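Buying Into Mosquera: What the Floor Plan Leaves Out

Mosquera is a 48-unit condominium on the site of a former bottling plant, three blocks back from the river. The developer, Tradthorpe, kept the outer brick walls and built new concrete floors inside them. Units went on sale in April, and most of the interest so far has been in the two-bedroom plans on the third and fourth levels.

The largest of these is listed at 1,066 square feet. That number needs some care. Tradthorpe measures to the outside face of the exterior wall and to the centerline of the walls shared with neighbors. The old brick is thick, and on the corner units it runs along two sides. A buyer who measures from paint to paint will get a smaller figure. Both methods are in common use, but they should not be compared with each other, and a price per square foot worked out from one cannot be set against a price worked out from the other.

The condominium declaration sets out where each unit legally stops. At Mosquera the boundary is the unfinished inner surface of the wall. Everything beyond it, including the brick, the window frames and the pipes that serve more than one unit, is common property. Window glass is assigned to the unit owner. Balconies are limited common elements, so the owner has sole use but may not enclose or tile them without written consent.

Kitchens and counters

Kitchens are supplied by Mevico in two layouts. The galley version has a single run of base cabinets on each side. The L-shaped version gives up one closet in exchange for a corner and a longer work surface.

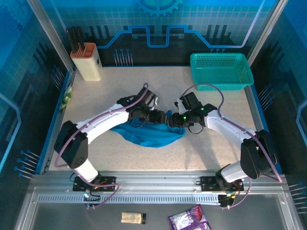

Heating and hot water

Each unit has its own air-source heat pump, with the outdoor section mounted on the roof. The refrigerant lines run through shared risers, and the longest runs serve the lowest floors. Buyers on those floors should ask for the line length and the rated output at that length, as the brochure gives only the nominal figure.

Hot water comes from a central plant with a recirculating loop. It is billed through submeters read by Jellex, a utility billing company, which adds a fixed monthly service fee of $3 to each account. Cold water is included in the association dues.

The thermostats in the model unit were set to 68 degrees on both of my visits. The corridor side of the unit held that temperature well. The bedroom on the brick side has no added insulation behind the plaster, and the plans confirm this for all units on the river elevation.

Alcides Lins, a building inspector who has worked on several conversions in the district, recommends that buyers ask for three papers before signing: the engineer's report on the retained walls, the roof warranty and the reserve study. The first two are available from the sales office on request. The reserve study was still in draft when this article was prepared.
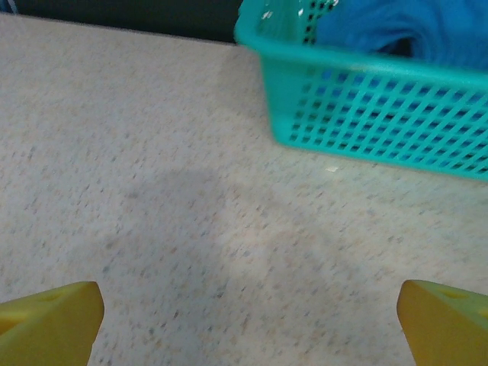

Does the purchase price include a parking space?

Parking is sold separately. Spaces in the basement garage are deeded, and they can be resold only to another owner in the building. Surface spaces behind the north wall are rented by the month from the association, with priority given to units that have no deeded space. Neither type comes with a charger, though conduit has been run to the garage spaces along the east side.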